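Robot Rules for Kids – the Short Version

Robots don't get tired and they don't get mad. They also don't know your hand is there unless somebody taught them to look. So – rules!

Rule 1. Stay behind the line. At the Retside workshop it's yellow tape on the floor, 45 inches from the table. Toes too.

Rule 2. Know where the stop button is. Big, red, easy to slap. Every robot should have one close by. Find it BEFORE anything moves.

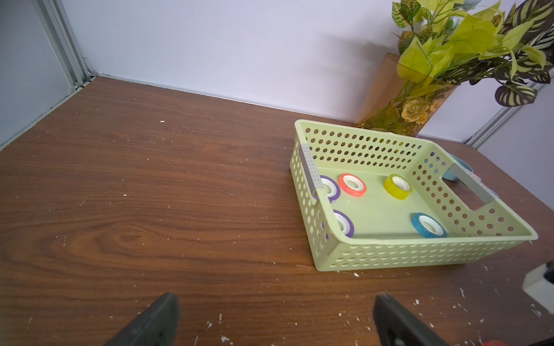
Rule 3. Slow first. New job, like picking up rolls of tape? Low speed, 20 tries, grown-up watching. Then maybe faster. Maybe not.

Rule 4. Never grab something out of the gripper. Even if its stuck. Even if it's yours. Press stop, wait, ask.

Rule 5. Two people, always – 2 sets of eyes. One runs the robot, one watches. No swapping halfway thru.

Who makes up the rules? Engineers, mostly, plus people who study accidents. They write them down in long papers called standards, so robot makers in differnt countries can follow the same ones. Boring to read. Good to have.

Next up: robots that drive!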